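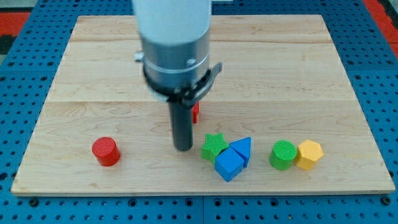 The library in Parsons has started lending out board games, and I have now borrowed the same one three times without finishing it.

It's called Skanora. The box says it plays in 34 minutes, a number so specific that I assumed somebody had timed it. I'd like to meet the household in question. In ours the first 34 minutes went on punching cardboard tokens back into the shape they'd been punched out of, to see which ones the last borrowers had kept.

I should say I didn't grow up in a games family. We had a pack of cards with a missing jack and a Scrabble set that came out at Christmas and went back in the cupboard after the annual argument about whether "qi" was a word or a provocation. So when people my age began hosting games nights, with bowls of nibbles chosen for their low grease content, I was unprepared. You can't just turn up and roll a dice any more. You can't even say "a dice". You get a look.

The trouble with Skanora is the rulebook. It runs to 28 pages, two of which are a short story about a lighthouse. Page four refers you to page 19 for the definition of a "voyage". Page 19 says a voyage is any journey that isn't a crossing. Crossings are covered in the supplement, and the supplement was not in the box. I rang the library and was told, very nicely, that it had been listed as missing since December and had I looked under the tray. I had looked under the tray. There was a hair tie there and somebody's shopping list (mince, bin liners, "the good cheese").

We made up our own rule for crossings. It favoured my sister, who made it up.

The second time I borrowed it I did my homework. There's a forum for these things, and on it I found a thread about the crossing rule with 809 replies. I read far more of them than a person with a job should. The early ones are helpful. Somewhere after that a man in Tasmania and a man in Winnipeg fall out over the word "adjacent", and the rest of the thread is more or less their correspondence. They're quite good writers, both of them. I got fond of Winnipeg. By the end he'd stopped mentioning the game and was mostly describing his shed.

Armed with all this I sat everyone down again, explained crossings in what I thought was a crisp and authoritative manner, and watched three adults reach for their phones. We played until half past ten. My brother-in-law had built what he called a trading empire and what I would call two adjacent huts, if I dared use the word. Then the dog needed to go out, and then everyone did.

For comparison, the other game on the library shelf is Flosulum, which is about flowers. You pick up a flower, you put down a flower, and if you have enough of the same flower you win. My mother beat all of us at it while doing the crossword. I found it a bit insulting, to be frank, but we've played it eleven times and everybody knows whose turn it is.

The third loan of Skanora is due back tomorrow. It's been sitting on the kitchen bench all week with the mail on top of it. I had it in mind to have one proper go, start to finish, just to say I'd done it, and I even asked around for a fourth player. The replies were warm and full of other commitments. One person said her book club was on. I'm in her book club.

There's a sequel as well, naturally. Pultberg: same designer, bigger box, and the lighthouse story continues. The library has ordered a copy and the woman on the desk asked if I'd like to go on the list.

I'm second in the queue. I'd love to know who's first.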